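Guess who finally got a seat at Memon! I've been walking past that window since they took the paper down in March, and last night I gave up on the reservation app, showed up at 5:15 and got the very last stool at the counter. Twenty-five seats, and every one of them was full by 5:30.

I started with the charred cabbage (get it, please get it) and then the lamb dumplings, which come in a brown butter broth so good I drank it straight from the bowl. The hand-cut noodles were chewy and slick and loud with black pepper. I'd go back for those alone! 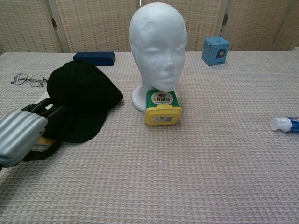

A reader going by Clomener wrote in to say the noodles were even better at the old Tradside stall, where you could eat like a king for half the price and nobody rushed you out after 60 minutes. Fair point on the clock. They do want you moving, and my tea was still half full when the check landed.

But oh, the black sesame custard. I'm already plotting a second visit for the whole fried fish, and this time I'm bringing people so we can order two.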